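Kulum 75 Folding Utility Table

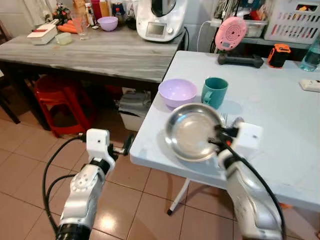

Light blue folding table with a stainless steel bowl.

The Kulum 75 is a folding table for canteens, church halls, market stalls and home kitchens where floor space has to be cleared after use. It is set up by one person and stored flat against a wall or on the Aranda trolley.

Construction
The top is a single molded panel with rounded corners. Legs are powder-coated steel tube with a locking brace at each end. Feet are non-marking and suitable for tile, sealed concrete and vinyl. The standard height is not adjustable.

Specifications
Model: Kulum 75
Top width: 75 cm
Working height: 68 cm
Distributed load: up to 120 kg
Leg frames: 2
Colors: light blue, gray
Supplied: fully assembled

The load figure applies to weight spread evenly over the top with both braces locked. Do not sit or stand on the table. Heavy mixers and slicers should be placed over a leg frame, away from the center fold.

Cleaning
Wipe with warm water and mild detergent. Dilute bleach is acceptable if rinsed within ten minutes. Abrasive pads dull the surface and will mark the blue finish sooner than the gray. Pans taken straight from a burner must be set on a trivet – heat damage is not covered by the warranty.

Spare parts
Feet, brace locks and hinge pins are sold separately under the Skutix parts range. Order by the part number molded on the underside of the top. Tables made before the hinge change in April use the older pin, part 2156, which does not fit current frames.

Ordering
Tables ship from the Urnanton warehouse, two to a carton. Single units can be collected from the trade counter until 4 p.m. For hall and canteen quantities, contact Constanza Bravo in contract sales and state the color and delivery access – stairs, lift or ground floor.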